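Tips for sharing a workbench with a robot arm

When the first arm came to our packing room at Plindia, most of us expected to stand back and watch it. What really happened is that the fiddly hand work went over to the machine and we became the people who set the table for it, and setting the table well is a bit of a craft (I've come to love it!). A dark mat on a pale wooden top makes small light parts easy to find. Tape all four corners, and cross the strips so they run well out onto the wood. 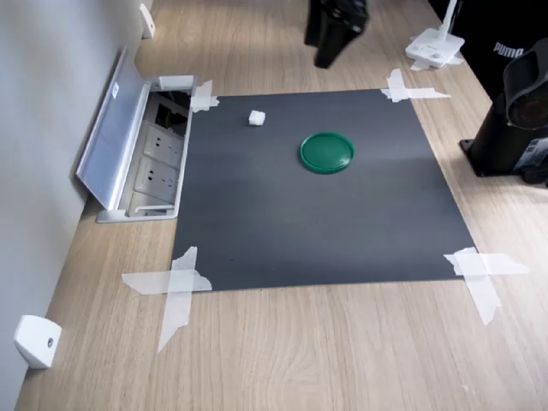 Rostar, 27 Feb 2024

Keep only the pieces you need on the mat – a lid, a little cube, whatever the job calls for – and leave your coffee on some other table, please. If your desk has a flip-up outlet box, lay the mat beside it and never over it. Torn tape ends are fine so long as they lie flat, but do press them down again after lunch. And learn to stop the arm before you reach in, even for a second, even if you're only straightening a corner.
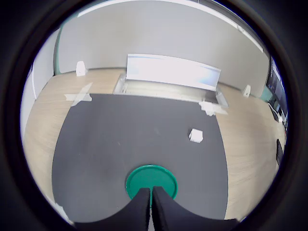
Tolera Lencho wrote in to say that the hardest part for her crew was the waiting, and that they now use the time to check labels, 248 of them on a good shift. Her wrists have felt better since October, she adds, though she does miss the chatter of four people packing side by side.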